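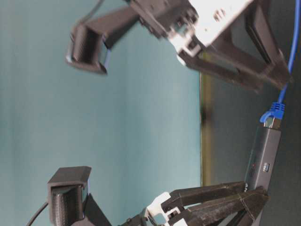 Two robotic arms against a pale teal wall. (Photo: Geetha Kulkarni)

DROLLENECK, Feb 14, 2019 — After a winter of emptied cupboards, borrowed trestles and a great deal of tea, the Drolleneck Lending Library of Cloth and Pattern is delighted to say that it will open its doors again next month in larger rooms on the first floor of the old Zervas building, just up the hill from the bus station.

Regular members will remember the library's former home behind the chemist's shop, where the knitting patterns lived under the stairs and anyone wanting the curtain linings had to ask whoever was sitting in front of them to stand up. The new rooms have tall windows, a proper cutting table and shelves for all 822 patterns in the collection, from christening gowns to a very fine set of sailors' coats left to the library by the Vrettos family.

"I learned to sew on my grandmother's kitchen floor with pins in my mouth, and I would have given anything for a place like this," said Zoi Vrettos, who has run the library for many years and will carry on doing so. "People come in for a skirt pattern and stay the whole afternoon, and I hope they always will, because the company is half the pleasure of it!"

Membership stays as it was. Patterns may be borrowed for two weeks at a time and lengths of practice cloth may be kept, although a slip saying what became of them is always welcome (Zoi pins the best ones up by the door). The pressing irons and the button press can be used by anybody during opening hours, members or otherwise.

The move was made possible by a gift from Drikix, the local thread merchant, which has also filled a whole wall rack with cottons and silks to be sold at cost. Ziad Karaki of Drikix said the firm had supplied the library with odd reels since its earliest days and was glad to see them given a bit of sunlight.

Evening classes begin as soon as the rooms are open. Vasiliki Christodoulou will teach mending and darning for beginners, and Fotini Moschos will lead a slower course in coat making that runs through to September, with a summer break for those who go away. Places may be booked at the desk or by post, and beginners need bring only a pair of scissors and something they are fond of that has a hole in it.

The Zervas building has a lift at the rear entrance.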